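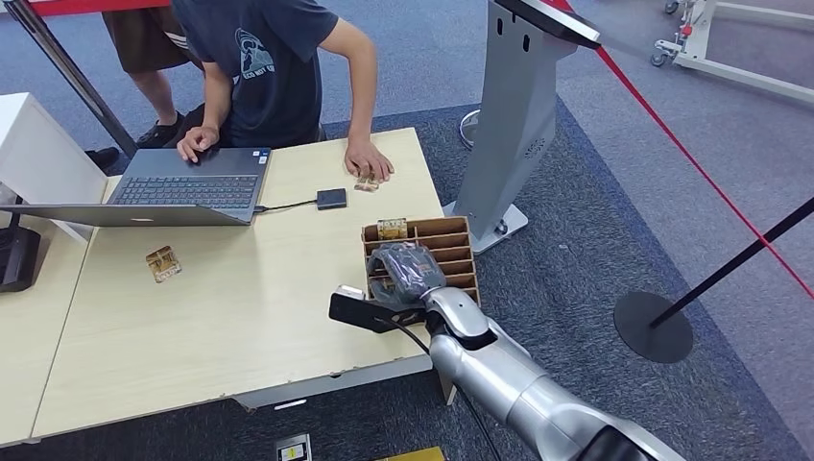

Skusley Cardboard Slot Organiser: a review after one spring of use

By Selim Güler
April
Filed under: Desk & Workshop > Storage > Small Parts
Reading time: 4 minutes

I keep a lot of small things in small packages. Adapters, spare cards, sample parts that come in clear wrapping and all look the same when they lie in a drawer. For years I used a plastic tower with drawers from Karakaya, and I wrote a rather kind review of it on this site. I must now correct myself a little, because the tower has gone to the cellar and a piece of brown cardboard has taken its job.

The Skusley organiser is sold flat. You get the outer walls and the dividers, and you push them together by the slots. No glue and no tape is needed. The sheet of instructions has four drawings and not one word, and I understood three of the drawings. The last one shows a divider going in from the back, and I put mine from the front. It held anyway, but one compartment was narrower than its neighbour until I took everything apart on Monday evening and did it again.

What it is like to use

The good part is that the compartments are open. With drawers I had to pull each one out and look down into it. Now I see the packages directly, and I can put one back with one hand while the other stays on the keyboard. This matters more than I expected. When I make my inventory I sit with the laptop open, I type the number of the part, and I return the package to its place. With the old tower I stopped typing every time.

It is also light. If I need the table for something else, I lift the whole organiser and carry it to the shelf with everything in it. You should hold it from underneath. I once lifted it by the top edge and the side wall bent. It went back to its shape, but there is still a soft line in the card.

The slots are narrow, and I count this as a good thing and a bad thing. A flat package stands nicely and does not fall over. A thicker one, for example a part in its small box, goes in with a bit of persuasion. Anything that is wrapped in loose plastic catches on the edge of the cardboard, so I fold the plastic behind first.

What I do not like

There are no labels and no place made for labels. The front edge of each divider is too thin for a normal sticker. I wrote with a pencil directly on the card, and it works, but after two changes of mind it looks untidy. Sondik makes a similar organiser with a wider front lip, and there you can stick a proper label. It is sold for 1448 and the Skusley for 576, so for me the pencil is good enough.

The second complaint is the bottom. It is one layer only. Small parts in packages are no problem, but I would not put screws or batteries in it, at least not many. The seller in Millbridge told me that the company also makes a double-wall version for 3000. At this price I would look at wood.

And of course it is cardboard. Keep your tea on the other side of the table.

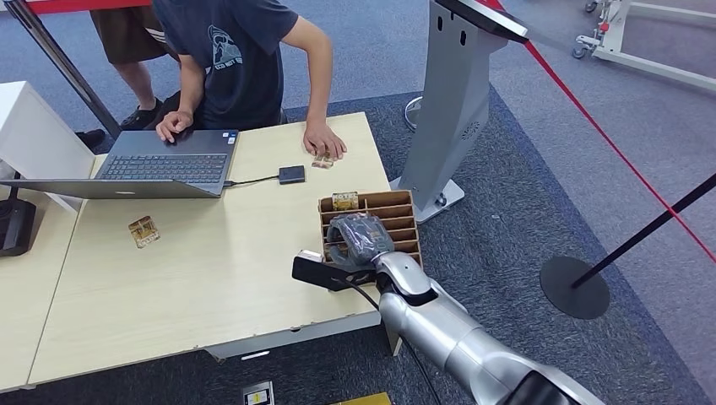
Sorting the small packages: organiser on the right, laptop and drive on the left.

One practical thing about the table. The organiser has no feet, and on a smooth top it can move if you push a package in too strongly. I put two small pieces of rubber mat under mine, cut from the roll that we use in the kitchen drawers. After this it stayed where it was. Place it near the edge on the side of the hand you use for the packages -- and leave some bare table in front of you for the ones that still wait for their turn. I tried it first behind the laptop, and there I had to stretch over the screen every time.

Who should buy it

If you have up to 40 flat packages and you want to see them while you work, I think you will be satisfied. If you move house often, or you have a cat that likes boxes, take something harder. For a school or a repair table with many hands on it I would pay the difference for the Sondik, mostly for the labels.

I bought mine with my own money, and last week I ordered a second one for the cables. The cables do not fit so well, they come out of the slots like noodles, and I will probably give that one to my sister for her seed packets.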